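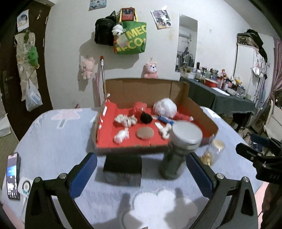

Minutes, Ondville Craft Swap, planning meeting
Sep 27, 2024

Taken by me, Zoriana Polishchuk, again, so please forgive the rambling. If I got something you said wrong, tell me before the next meeting and I'll fix it.

Present: Sơn Nông (running things), me, both of the Wolde people, the two sisters from the Kuvville knitting group, and a new face who came in for the second half and didn't sign the sheet. Please sign the sheet!

1. Last meeting's minutes

Read out, very fast. One fix: the swap in February made its money from the table fees and the tea, and I had written only the tea. Approved after that.

2. The red-lined box

We spent most of the evening on this and I don't mind one bit, I love the odds and ends box. The question was whether it should go out on the swap table the way it is or get sorted first. Sơn would like it sorted. He says people look in, see a jumble, and walk on. I said the jumble is why people stop! I could happily dig around in there for an hour. One of the sisters was on my side, and the Wolde table was on Sơn's, so we talked it through piece by piece.

The big puffy white bundle takes up a lot of room and everybody agreed it should come out and go in a bag of its own. The red ball and the little fuzzy black one stay, they're cheerful and kids go straight for them. Same for the bumpy dark red strand, which I'd like to see end up on somebody's Christmas wreath. The crumpled white wad got a long discussion for what it is. Sơn would throw it away, I would keep it for stuffing, and we left it in.

The blue-handled tool comes out. Tools go on the tool table with a name tag on them, that's been the rule since we started and we need to stick to it. (I know. I've broken it too.)

The box itself: the front edge is getting ragged. The red lining looks so nice and bright that no one wanted to swap it for a plastic tub. We'll tape the front with brown paper tape and see if it makes it through one more season.

Decided: light sort only, bundle and tool out, everything else stays. Sơn and I will do it together before setup.

3. Jars and canisters

Short one. The Kuvville sisters asked if containers with lids can be swapped with things still in them. The little glass jar with the golden-yellow bits in the bottom is so pretty on the table that I said yes right away, and then Sơn asked what if it's food, and that was a fair point. So: craft stuff in jars is fine, food is not, and every jar or canister gets a label saying what's inside. The tall grey-green canister too, please.

4. Tables and the room

We have the hall for 24 tables and have filled all but 9, which is better than I expected this early! Wolde would like to be by the window again. The sisters would like to be anywhere except next to the door because of the draft. I'll draw up a floor plan and send it around.

The code for the side gate is 3469 and it has not changed, so please stop calling Sơn to ask.

5. Flyers

The Zisasis print shop will do them at the same price as last time. The old flyer said "bring your scraps" and a few people brought actual kitchen scraps, so the new one will say "craft scraps." I want a brighter color too, and got outvoted, so cream paper it is.

6. Anything else

The new face asked if beginners can take a table. Yes, yes, of course! Half of us were beginners when we joined.

Sơn reminded us to take our cups back to the kitchen.

To do
Sơn and Zoriana: sort the box, tape the front edge
Zoriana: floor plan, labels for jars
Wolde: call Zisasis about the flyers
Kuvville: find out if the tea urn still works

Next meeting same room, same time. I'm bringing the lemon bars.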